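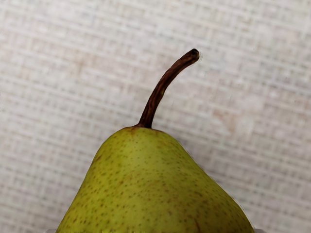

Le micrologiciel de Clastura jetait les dés, mais toujours les mêmes

L'éditeur danois Clastura a publié en juillet un correctif pour son module de chiffrement Fovora, après qu'une chercheuse a montré que le générateur aléatoire du produit repartait du même point à chaque démarrage à froid. Les clés créées dans les premières secondes étaient donc identiques d'un appareil à l'autre. Pour un générateur aléatoire, c'est une forme de constance.

Frida Baldursdóttir, qui travaille pour le cabinet Erkau, cherchait au départ tout autre chose : pourquoi deux passerelles industrielles, installées chez deux clients qui ne se connaissent pas, présentaient le même certificat. Elle a redémarré 20 appareils et récolté 4 clés distinctes. « J'ai d'abord cru à une erreur dans mon script, raconte-t-elle. J'aurais préféré. »

En cause, une fonction d'initialisation qui n'attendait pas que la puce ait accumulé assez d'entropie. Faute de mieux, elle se rabattait sur l'horloge interne, laquelle, sans pile, se croit toujours au premier jour de sa vie. Un commentaire dans le code signalait le caractère provisoire de la chose. Il a dix ans.

Mogens Dalsgaard, directeur technique de Clastura, parle d'un « comportement sous-optimal dans certaines conditions de mise sous tension ». Les conditions en question consistent à brancher l'appareil. L'entreprise assure n'avoir connaissance d'aucune exploitation malveillante – formule qui a le mérite de ne pas engager grand monde – et recommande d'installer la version 6 du micrologiciel, puis de régénérer toutes les clés.

C'est cette seconde étape qui inquiète Ditte Riis, responsable réseau chez l'intégrateur Lykkegaard. La mise à jour se fait à distance, le renouvellement des clés exige un passage sur place, bouton enfoncé. Une partie du parc se trouve dans des stations de pompage accessibles par chemin de terre. Clastura promet un outil de renouvellement à distance pour l'automne, sans préciser lequel.

Contact – Mentions légales – © La rédaction, tous droits réservés – Haut de page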